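The Shoe Job

I got the job at Arkar because I was good at putting shoes away. That's more or less what the ad said. "Patient hands wanted, no degree, 9 dollars a session to start," and a session turned out to be however long it took me to tidy one pretend hallway. My mother laughed so hard she had to put the phone down.

So every morning I sat in my kitchen in Plendwood with the headset on and a controller in each fist, and I drove a robot around a house that didn't exist. Pick up the shoe, carry it to the low bench, set it down with the heel to the wall. Then the house would blink and put all the shoes somewhere else and I'd do it again. They wanted 4,000 of these. I was one of 7 people doing it, and I never met the others, though I could tell when I'd inherited somebody's notes. One person wrote only "clogs are evil." They were right about the clogs!

The thing I hadn't expected was how much of me went in. I always hum before I grab something, and I let go slowly, like the shoe might wake up. The humming didn't matter, obviously, but the slow letting go did. Around run 215 they started playing back what the robot had learned, with no one at the controls, and there it was — my pause, that silly little wait before the fingers opened. I got it from my grandfather, who set down every cup he ever owned as if there were a baby in the next room.

I didn't tell Arkar about him. I did tell my supervisor, Ntombi Naidoo, that I could shave the pause off if they wanted faster runs. She said she'd ask the Mokgethi people, who were paying for everything, and for two weeks I heard nothing, and I worked quickly and felt rotten about it. My fast runs were fine. They looked like anybody's.

In May the answer came back in one line: keep the slow ones. I made a pot of tea, put the headset on, and asked the house for a fresh start. It gave me sneakers and a clog, of course it did. I took the clog first, in my right hand, to get it over with. 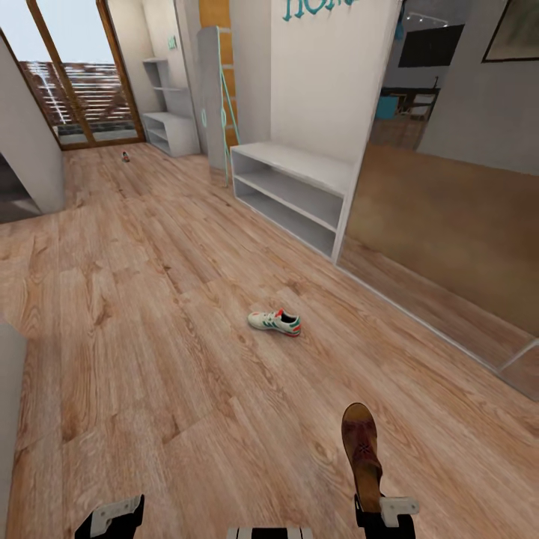 Ntombi came on the line while I was still holding on. She'd watched the old runs again, she said, and she wanted to know who had taught me to put things down like that.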